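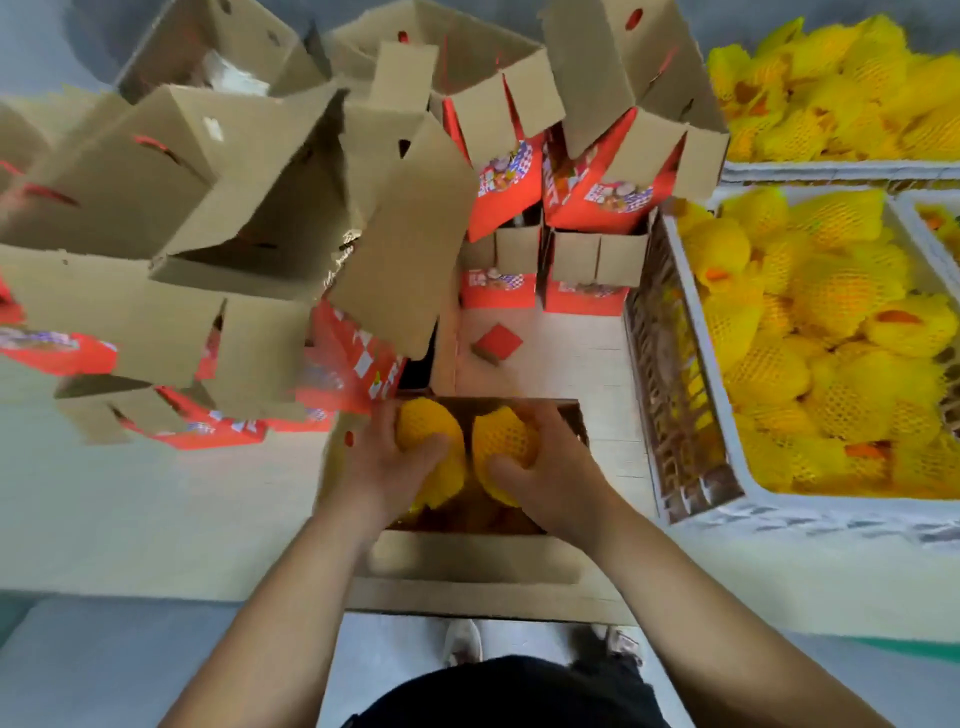 I've been promising a proper write-up of the fruit packing work since October, and I've finally got results I'm willing to show people, so get a cup of tea, it's a long one.

For anyone new, I work on how robots can learn a job from watching people do it through their own eyes, more or less. The view comes from up at head height, looking down at the hands, and the job for the last stretch has been gift boxes of fruit. Fruit in a foam net, into a cardboard box, on to the next one. It sounds like the dullest task going and I've become very fond of it.

The question I wanted to answer was a small one. If you give a model a long video of somebody packing, can it work out where one step stops and the next starts without being told? Most of the methods I'd tried before look at how fast the hands are moving. Hands slow down, that's a boundary, cut there. Works nicely for stacking blocks. For packing it's hopeless! People slow down in the middle of things all the time, when they're pressing a fruit down or turning it a bit or feeling whether it's sitting right, and the old method chopped every one of those into two or three bits.

So Temba (that's our model, I didn't pick the name) looks at contact instead. It makes a guess for each hand about whether it's holding something, and a second guess about whether the two hands are sharing one object or have one each. A step ends when that pattern changes and stays changed for 16 video frames. That's the whole trick. I had a much cleverer version with a learned threshold and it was worse.

Sign up to the newsletter and get new posts by email. We use cookies to make this site work. Accept | Manage settings

Right, numbers. We had 794 steps marked up by hand, by me and by Zarmeena Niazi, working separately so that we could compare. The two of us disagreed more than I'd like to admit, nearly always over when a fruit counts as placed. I say it's placed when it touches the bottom of the box. Zarmeena says it's placed when the hand lets go. She's right, I think, and I went back and redid mine, and that took ages.

Against the marked-up steps, the speed method put the end of the step in the right place 49 per cent of the time. Temba got it right on a good deal more than that, but I'm not putting the figure up until I've rerun it with the corrected labels, because the old ones were flattering it.
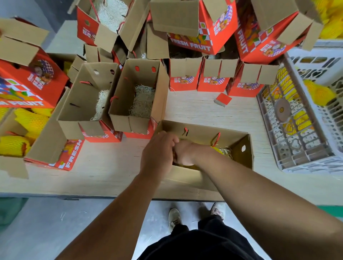 Where it struggles is the pressing. When one hand is holding a fruit down and the other is steadying it, the fingers cover nearly everything you'd want to look at, and foam netting has a pattern that looks much the same wherever you look. If there's straw filling as well, the fruit sinks into it and the edge disappears. Temba tends to decide that the hand has let go, then changes its mind, then changes it back. Making it wait longer before committing fixes that and breaks the quick hand-overs, so I've left it at 16 and put up with the flicker for now.

The other awkward thing is rope handles. A loop of red rope hanging over a fruit gets read as part of the fruit a surprising amount of the time, and I had a happy afternoon of thinking we'd found a whole new kind of step when it was just string.

Clutter bothered it far less than I'd feared. I was all ready to mask out everything except the box being worked on — half a day's code, written and everything — and it made so little difference that I've deleted it.
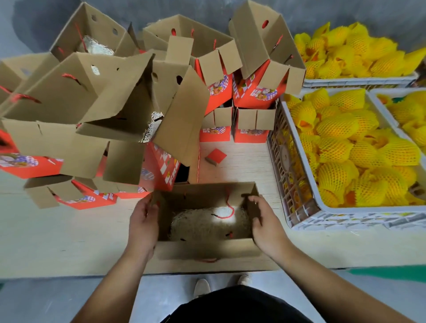 Carrying a box with both hands is the case it does best on. Two hands, one object, no argument about it. I'd like to use those stretches as anchors, find them first and then work outwards to the fiddly bits in between, and that's the next thing I'll try.

After that comes the bit that people keep emailing me about, which is whether any of this helps a robot. We've run the steps through Sturnora, our simulator, with 2 arms and a pretend box, and the cut-up version trains faster than the uncut one. That's in simulation, where cardboard behaves itself and flaps don't spring back at you. I'm not claiming anything beyond that.

I'm giving a short talk on it at Gistberg if they'll have me, slides to follow. If you've tried contact-based cutting on anything soft (bread? laundry?) please leave a comment, I'd love to compare notes.

Search this blog
Search
No results to show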